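Buscar en el cuaderno Introduzca un término Buscar

Cuaderno de taller, celda de dos brazos
Diciembre, empiezo a escribir a las 16:40

Tema de hoy: qué pedimos para el año próximo y qué puede esperar. Tengo que entregar la lista a Keith Rudd antes del cierre de compras y prefiero dejar aquí las razones, para no discutirlas otra vez en febrero.

Situación del dinero. Quedan 3467 euros en la partida de equipos. No es posible pasarlos al año siguiente. La partida de consumibles es aparte y de ella salen los candados, las llaves, las latas y todo lo que los brazos manipulan. Esta tarde seguimos con los candados, el negro y los azules, cada uno con su juego de llaves, y he aprovechado para mirar el puesto con ojos de comprador. 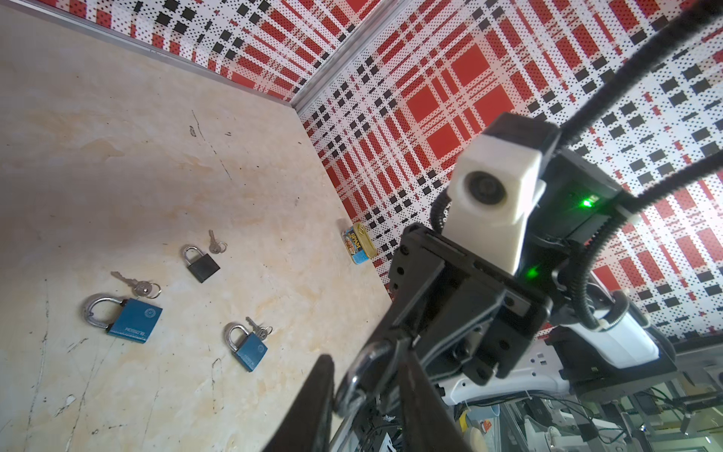
¿Conviene comprar los dedos de recambio por pares o en lote? En lote, siempre que el proveedor acepte dividir la entrega en dos. Drukonora vende el lote de 8 pares a 900 euros y el par suelto sale bastante más caro, pero no quiero tener todo guardado en el armario si después cambiamos la geometría de la punta. He escrito para preguntar por la entrega dividida. Todavía sin respuesta.

Los dedos son para mí la primera prioridad. Una llave pequeña es una pieza muy delgada y exige que las dos puntas cierren bien paralelas. Cuando una punta tiene desgaste, uno empieza a corregir en el programa lo que es un problema mecánico, y esto nos ha costado muchas horas este otoño (mías sobre todo).

Segunda prioridad: cables. Tenemos dos ofertas para los mazos de la muñeca:

- Jaiswal: mazo completo con conectores montados, 47 días de plazo.
- Vatora: cable por metros, plazo corto, los conectores los montamos nosotros.

La de Jaiswal es más cara, pero si cuento el tiempo de montaje la diferencia se hace pequeña. El plazo me preocupa. Si la orden no sale este mes, el mazo llega cuando ya estamos con la tarea siguiente. Una cosa que debo comprobar: la longitud que dan en la oferta, ¿es con conector o sin conector? En el documento no está claro.

Tercera: una segunda cámara fija, con otro ángulo. Con dos pinzas trabajando cerca una de otra sobre piezas tan pequeñas, una sola vista desde arriba se queda corta para revisar después los fallos.

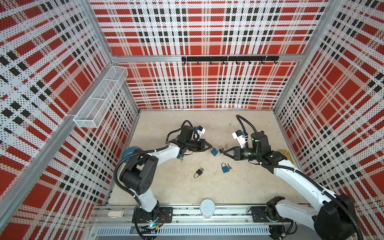
Keith, que ha leído el borrador, opina que la cámara debería subir al segundo puesto y los cables bajar al tercero, porque un cable se puede reparar en el taller y una grabación que no existe no se recupera. Pide también que ponga el coste del soporte y no solamente el de la cámara. Tiene razón en lo del soporte, lo había olvidado. En el orden no estoy convencido todavía.

He añadido el soporte. Con perfil de aluminio cortado a medida y cuatro escuadras no es mucho, roughly nada comparado con la óptica.

Lo que dejo fuera de la lista:

- El cambiador de herramienta de Dakilness. Bonito, pero se come casi toda la partida y no tenemos una tarea que lo necesite.
- Un tablero nuevo para el suelo de la celda. El actual tiene marcas, pero sirve.
- Más accesorios de pared. Tenemos la cesta de malla y la barra de ganchos, las dos están vacías ahora mismo. Primero usemos lo que hay.

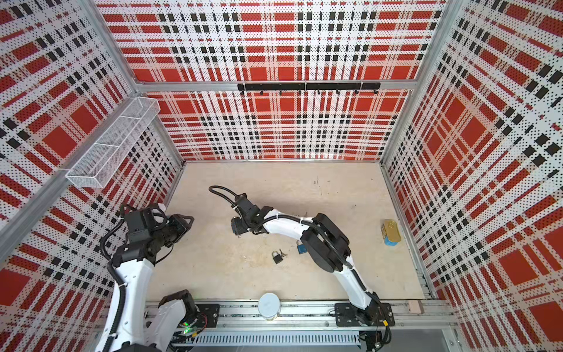 Si la barra entra en una tarea de colgar llaves, entonces sí vuelvo a mirar accesorios, pero esto sería ya en primavera y con otra partida.

Pendiente para mañana por la mañana:

- Llamar a Jaiswal por la longitud del mazo.
- Insistir a Drukonora con la entrega dividida.
- Pedir a Vatora el precio del conector suelto, por si al final montamos nosotros.
- Pasar la lista a la hoja de compras, con IVA y portes en columnas separadas (la última vez me la devolvieron por esto).

Cierro a las 18:15.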